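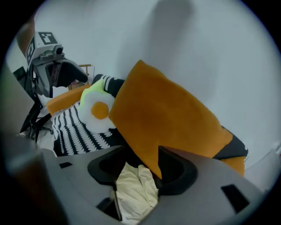
Cream-coloured cloth held between two curved black fingers.

Small air forces and old trainers: why the Kirura may stay in service

26 January 2023

By Catriona Dunbar

The question of what to do with ageing training aircraft comes up in most small air forces sooner or later. In an interview for this site, Catherine Niven, a former maintenance officer who now advises on fleet planning, said there is a fair case for keeping the Kirura turboprop flying a while longer, provided that the people making the decision look at the whole bill.

The Kirura is a two-seat basic trainer with the instructor behind the student. Nine of them are based at Broldale, where they are used for the first part of the military flying course. A decision on whether to refit them or buy something new was expected in November and has been put back.

Niven spent most of her service career on the engineering side, first on transport aircraft and later at Broldale itself. She said the delay did not surprise her.

"People want an answer on the airframe, and the airframe is the easy part," she said. "You can inspect it, you can measure it, you know how many hours it has flown and how hard. The wing on that aircraft was built heavy. What you can't measure so well is whether the supplier of a fuel control unit will still be answering the phone in a few years."

Each aircraft at Broldale flies 170 hours in a typical year. Niven described that as a moderate figure for a trainer and said it could be raised if there were enough instructors, which at present there are not. The major inspection falls due every 500 hours, and at the current rate an aircraft goes in for one every third year or thereabouts.

"That is comfortable. A hangar team can plan round that. If you pushed the flying up you would have aircraft queuing for the dock, and then somebody would say the type is unreliable, when all that has happened is that the queue has got longer."

The engine question

The part of the fleet that worries her most is the engine. Overhauls are carried out under contract by Sorrentino, which took the work on when the original shop closed. Niven said the standard of work was good but that the turnaround had grown, and that the air force held three spare engines against it.

"Three was plenty when an engine came back in a season. If you have two away and one waiting for a part, you are robbing an aircraft to keep another one flying. Everybody does it and everybody hates it. You do the job twice, and each time you take a good engine off there is a chance of damaging something that was fine."

She would like to see the contract rewritten so that it pays for engines available on the shelf. At the moment the firm is paid per overhaul. She said this gave it no particular reason to hold parts in stock, and that she did not blame the firm for reading the contract as written.

Asked whether a different engine could be fitted, she said it had been looked at before her time and dropped. The mounting would have to change, then the cowling, then the balance of the aircraft, and after that the test flying would need to be done again for spinning and stalling.

"A trainer has to spin properly. That sounds an odd thing to want, but you are teaching people to get out of trouble, so it has to get into the trouble in a way you can rely on. Change the weight in the nose and you have to prove all that again. For a big fleet you might do it. For this one the sums are poor."

What the cockpit teaches

The other argument for replacement is that the Kirura has mostly dial instruments, while the aircraft its students go on to fly have screens. Kamarul Pelupessy, who instructed on the type for several years and sat in on part of the interview, said this mattered less than is often claimed.

"A student who can fly accurately on dials will learn the screens in a week on the ground," he said. "I had people come the other way, from modern club aircraft, and they would be looking inside all the time. You had to get their eyes out of the cockpit. On the Kirura there isn't much to look at, so they look out."

He did concede that radios and navigation were a weak point. The present fit is awkward to use, he said, and students spend effort learning habits they will later have to drop. A modest refit, with new radios and one display in each cockpit, would deal with most of it.

Niven agreed, with a warning about wiring. On an aircraft of that age, she said, any job behind the instrument panel tends to grow. Looms that are sound while they are left alone can crack when they are moved, and the drawings do not always match what is there.

"We opened one up to change a single indicator and found a repair that wasn't recorded anywhere. It was neat work - whoever did it knew what they were doing - but there was no paper for it, so it all had to come out. I would do one aircraft first, slowly, write everything down, and only then sign for the rest."
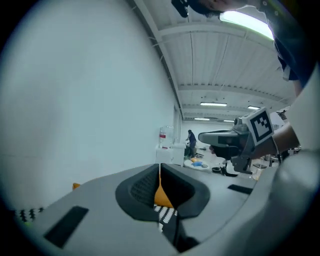
Buying new

The alternative is a new aircraft. Niven said she was not against it and that, over a long enough period, it would be the right course. Her concern is with the way the two options are compared.

"The refit gets costed down to the last clip. The new aircraft gets a price from a brochure. Then you find you need a simulator, new ground equipment, tools, a spares package, courses for the technicians, and a period when you are running both types and the students are waiting. None of that is a secret. It just sits on a different page."

She pointed to the experience at Wirkholm, where an earlier trainer was withdrawn before its replacement was ready. Students were held on the ground, some left, and the gap was still visible in the front-line squadrons years afterwards. Kirstin Kerr, who ran the student programme there at the time, confirmed this by email. She wrote that the flying itself had been the least of the problems.

"We kept them busy with ground school and adventure training, but they had joined to fly," Kerr wrote. "The ones who stayed were rusty by the time they got a seat, so the first month went on getting them back to where they had been. I would want to see an overlap written into any plan, with money against it."

There is also the matter of numbers. An order for a handful of trainers does not get much attention from a manufacturer with larger customers. A joint purchase with a neighbouring air force has been suggested more than once. Pelupessy thought it sensible in principle, though he said the two sides would have to agree on a syllabus first, and he had sat through enough meetings on that subject to be doubtful.

People and tools

Toward the end of the conversation Niven came back to the hangar. Several of the technicians who know the Kirura best are close to retirement, and most of the younger ones want to work on faster aircraft.

Dace Luik, a sheet metal specialist at Broldale, has been writing up repair methods for the type in her own time. Niven said the notes ought to be made official.

"Dace knows how the skin behind the wheel bay behaves when you drill it. It isn't in the manual. When she goes, the next person will find out by spoiling a panel, and there are not many panels left."

Her own recommendation would be to refit the radios and displays, renegotiate the engine contract, and set a firm retirement date for the fleet so that the replacement can be planned backwards from it. Without a date, she said, each year's decision becomes a decision to wait for the next one.

Asked what date she would choose, she declined to give one. She said it depended on the results of a fatigue inspection of the highest-time aircraft, and that she would want to read the report before saying any more. The inspection is under way and no date has been given for its publication.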